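Inicio | Opinión | Automatización | Normativa | Archivo

Lo que una tasa de éxito debería declarar

Kristóf Csonka

En junio revisé la documentación de una política de manipulación que un proveedor, Skoltine, presentaba a un concurso de compra. La cifra principal era una tasa de éxito medida en simulación sobre 3.000 episodios. No figuraban la versión del simulador, el criterio de terminación ni la distribución de posiciones iniciales. Tampoco se indicaba cuántas escenas distintas había detrás de esos episodios. El número era grande y servía de poco.

Sostengo que la evaluación en simulación necesita una norma de declaración mínima, obligatoria en cualquier compra o publicación que la invoque. No pido una norma de rendimiento. Fijar umbrales sería prematuro y, además, invitaría a ajustar las escenas al umbral. Pido que se declare en qué condiciones se obtuvo el resultado, con detalle suficiente para que un tercero lo repita.

1. La geometría de la escena y lo que ve la cámara

Un hervidor rojo delante de un microondas es una disposición corriente en las cocinas simuladas. El asa queda atravesada ante la parte baja del tirador de la puerta, y esa superposición en la imagen condiciona cualquier tarea que exija localizar el tirador. Si el evaluador desplaza el hervidor un palmo, la tarea es otra, aunque conserve el nombre. La mayoría de los informes que recibo describen la escena con una frase del tipo "cocina con objetos habituales".

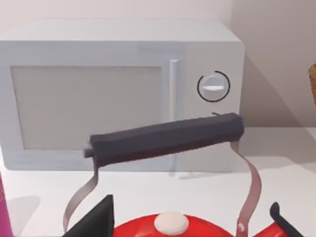

2. Qué debe figurar en la ficha

La propuesta que circula en el grupo de trabajo Prulura contiene 8 campos. Los reproduzco con mi redacción:

-- Simulador, versión y paso de integración.
-- Modelos de objeto, con procedencia y masa asignada.
-- Posición inicial de cada objeto y rango de variación.
-- Posición y óptica de cada cámara.
-- Condiciones de iluminación, incluidas las sombras arrojadas.
-- Criterio de éxito, expresado como condición comprobable.
-- Tiempo máximo por episodio.
-- Número de escenas distintas, separado del número de episodios.

El último campo es el que más resistencia encuentra. Se entiende: 3.000 episodios sobre 4 escenas informan de la repetibilidad en esas 4 escenas. Sobre la generalización informan muy poco. La ficha no prohíbe evaluar así. Obliga a decirlo.

El criterio de éxito merece una observación. "Cerrar la puerta" admite, según quién programe la comprobación, un ángulo inferior a un valor fijado, un contacto entre dos sólidos o la simple ausencia de movimiento durante un intervalo. Tres laboratorios pueden usar la misma frase y medir tres cosas. La condición debe escribirse con su variable, su umbral y el instante en que se comprueba.

3. El aspecto también es un parámetro

Existe la costumbre de tratar las texturas y las sombras como decoración. Para una política que recibe píxeles, forman parte de la entrada. Una cesta cuya trama aparece emborronada, una sombra ancha sobre una mesa clara o un dedo de pinza negro sobre una superficie blanca son condiciones de ensayo con el mismo rango que la masa de un objeto. El contraste entre dedo y fondo puede facilitar la localización de la pinza, y conviene saber si el resultado se mantiene sobre una encimera oscura. Si no se ha probado, la ficha debe decir "no ensayado". Un campo vacío no equivale a esa declaración, y en una auditoría debería contar como incumplimiento.

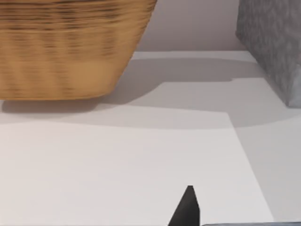

4. Objeciones

La primera es el coste. En Plusura aplicamos la ficha a 159 configuraciones heredadas y el trabajo se concentró en reconstruir datos que ya deberían haber estado guardados. En configuraciones nuevas, casi todos los campos se exportan desde el propio archivo de escena. El coste real es el del desorden anterior.

La segunda es la confidencialidad. Türkmen alegó en la consulta que publicar las posiciones iniciales revela su método de entrenamiento. Es un argumento atendible para los datos de entrenamiento, que la ficha no pide. Para las escenas de evaluación no lo acepto: quien presenta una cifra a un comprador le debe las condiciones en que se obtuvo. Cabe, como solución intermedia, el depósito de las escenas ante un tercero que certifique el ensayo sin divulgarlas.

La tercera, que la simulación no reproduce el contacto real, es correcta y no afecta a la propuesta. La ficha documenta el ensayo simulado y no lo convalida para planta. El ensayo físico requiere la suya, con campos adicionales de calibración y desgaste de la pinza, y ese texto está todavía en borrador.

Mientras no haya norma, los compradores pueden exigir la ficha en el pliego. Basta con una cláusula y un anexo.

Compartido 8 veces | 4 comentarios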